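FOR IMMEDIATE RELEASE
26/11/2020

Flukbridge opens orders for the Plement tabletop arm kit
A small helper arm for ordinary kitchens, with a home task library and a telephone line answered by the people who built it

I'm Benedita Patrício, I started Flukbridge, and I'm writing this release myself because the last one we paid for used the word "ecosystem" four times and my mother rang to ask whether we'd gone into ponds. So you've got me instead, and I'll try to keep it to things you can use.

Orders are open from today for Plement, our tabletop arm kit. It's a light robot arm that clamps to the edge of a table, a two-fingered gripper with soft pads, a small camera on a post, and a control box you plug into the wall and then (we hope) forget about. It comes in one carton. You'll want a second pair of hands to lift the carton on to the table, and after that you can manage by yourself.

We've been making arms for workshops and packing rooms for a while, and Plement started because people kept asking if they could take one home. Mostly they were asking on behalf of somebody else - a dad with a bad shoulder, a sister whose grip comes and goes. Our workshop arm was no good for that. It was heavy, it was loud, and it expected every object to be in exactly the same place every time. Kitchens don't work like that. Mine certainly doesn't!

What it does

Plement does fetching, lifting, opening, closing and pressing, on a table or a worktop, within its own reach. You pick a task from the library, either on the little handset or by saying its name, and the arm has a look at what's in front of it and gets going. If it can't find what it needs it stops and tells you in a plain sentence on the handset. I was very firm about the plain sentences. Our early version said "target pose unresolved", which is no use to anyone who's waiting for their tea.

There are 200 tasks in the library at launch. Some are tiny (turn the cup so the handle faces me) and some are several steps strung together (open the lid, take out the pot, put the pot down on the left). You can join the tiny ones up into your own longer ones and give them whatever name you like. One of our trial households called theirs "Sunday", and I still don't know everything it does.

Rice cookers took up more of our year than I'd have guessed. They seemed like a good thing to start with, being a machine that a lot of people use most days and leave out on the side. But then you try to teach an arm to use them. The lid may spring up by itself or need lifting, the pot has to go back in squarely, and then there are the buttons.

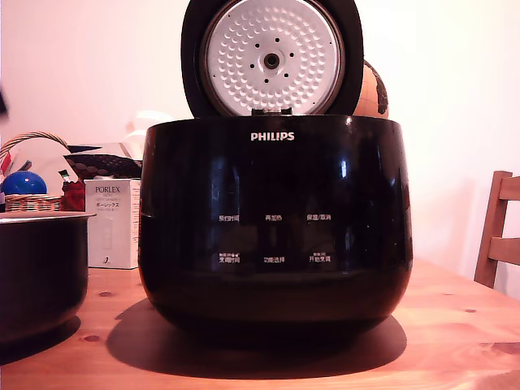 Buttons were where we nearly came unstuck. We'd begun by having the arm read the words on the panel, and it was fine with English and hopeless with nearly everything else, and plenty of people cook with something they bought abroad or were given by family. So Jarmila Vávra, who leads our software side, threw that part out in October and began again. Now you show Plement your own appliance once. You hold the handset over the panel, touch each button on the screen, and tell it what you call that button. It can be in any language. It can be a rude word if you want. From then on the arm goes by the layout of the panel and your names for things, and it doesn't care what's printed there.

Shiny surfaces were the other headache. A glossy black appliance on a pale table is a lovely thing to own and a horrible thing to point a depth camera at, because all the camera gets back is the window and the lamp. I asked Jarmila to explain for this release how we got round it, and here's her version, only slightly shortened by me:

"The camera takes several looks from slightly different positions before the arm moves at all. A reflection slides about when you change position and a real edge stays put, so we keep what stays put. It makes the start of every task a bit slow. I would sooner have slow than have it bump into someone's breakfast, and the people in the trial told us they felt the same once they knew what it was doing."

She's right that it's slow at the start. I'm telling you now so you don't think it's broken. The arm has a little nod to the left and a little nod to the right, and then it goes. The children in our trial homes loved this bit and, I'm told, copied it.

The trial

We put Plement into 16 households before we opened orders. Some were in flats, some in houses, and one was in a farmhouse out at Murkness with a kitchen table so thick we had to make a longer clamp for it. (The longer clamp is now in every carton. Thank you, Murkness.)

We didn't tidy anybody's kitchen first. I mention it because I've been to plenty of demonstrations where the table has one cup on it, and a bare table tells you very little. People's tables have the post on them, and the fruit, and whatever somebody was in the middle of. The arm has to find the one thing it's been asked about and leave everything else alone, and it has to do it again tomorrow when it's all been shoved along a bit.

Over the trial we logged 618 lid openings, which I know because Jarmila printed the number out and stuck it to my monitor. We learnt a lot from the ones that went wrong. Lids with a stiff catch were the worst. The first gripper pads slid on anything polished, so we changed to a softer pad with a ribbed face, and that's the one we're shipping. If you have a very stiff catch, Plement may still give up on it, and it will say so.

We also took things out. There was a pouring task for hot liquids and we've removed it. It worked well enough on our benches but I wasn't happy with it in a home, and until I am, it's staying out. Cold pouring is in. The arm won't handle knives, and it won't reach over a lit hob. Those two are fixed in the control box and can't be switched off from the handset, so please don't write in asking how.

What's in the carton

The arm and its base clamp, plus the longer clamp
The gripper, with one set of pads fitted and one spare
The camera and its post
The control box and mains lead
The handset and its charging stand
A printed setup guide in large type
A big red stop button on its own cable

The stop button deserves a word. It's wired straight into the arm and has nothing to do with the software, and it stops everything wherever it is. Put it where you can reach it without leaning across the arm. The cable is long enough to go round most tables.

Setting up

You clamp the base, stand the camera post where the guide shows you, plug in, and the handset talks you through the rest. It'll ask you to wave the arm about by hand so it can learn how much room it has. Be generous about this. If there's a shelf above the table, show it the shelf. If you've a chair that always ends up pushed in at one end, show it the chair as well.

After that you can add your appliances one at a time. I'd start with one you know well and use a lot, and live with that for a few days before adding the next. Everybody wants to do the whole kitchen on the first evening and then they can't remember what they called anything.

Plement doesn't need the internet once it's set up. The camera pictures are used inside the control box and then dropped. If you ring us with a problem we may ask whether you'd be willing to send a recording, and you can say no, and we'll still help you.

Help and repairs

Every kit comes with our telephone line, which is answered by the same people who build the arms, in the same building. You might hear drilling. If the arm needs mending we collect it, and we'll lend you another while yours is with us as long as we've one to spare. Pads, clamps and cables can all be bought separately, and you can fit them with the key that's clipped under the base.

We've also teamed up with Mackay, the home equipment fitters, for anyone who'd like somebody to come and do the setup for them. A Mackay fitter will clamp the base, check the stop button is in a sensible spot, and teach the arm your first appliance with you watching. They did the fitting for part of our trial and people liked having them in, so we asked them to carry on. You book them when you order, or later on if you've had a go and would prefer a hand.

How to order

Orders go through the Flukbridge website or the telephone line. We're building in small batches and we'll give you a delivery week when you order, and if that week changes we'll ring you. You can send the kit back if it doesn't suit your kitchen. A few won't suit - if your worktop has a rounded edge with nothing underneath to clamp to, for instance, talk to us first and we'll ask you for a measurement or two.

Journalists and reviewers are welcome to borrow a kit. We don't ask to see what you write. We'd only like you to use it on your own table with your own things, and keep it long enough for the novelty to wear off. Jarmila is happy to talk about cameras and reflections for as long as you'll let her, and I'm happy to talk about everything else, including the pouring.

About Flukbridge

Flukbridge designs and builds light robot arms for workshops, packing rooms and now homes. Plement is our first kit made for the kitchen table.

Press contact: Benedita Patrício, Flukbridge. Please ask for me by first name when you ring.

ENDS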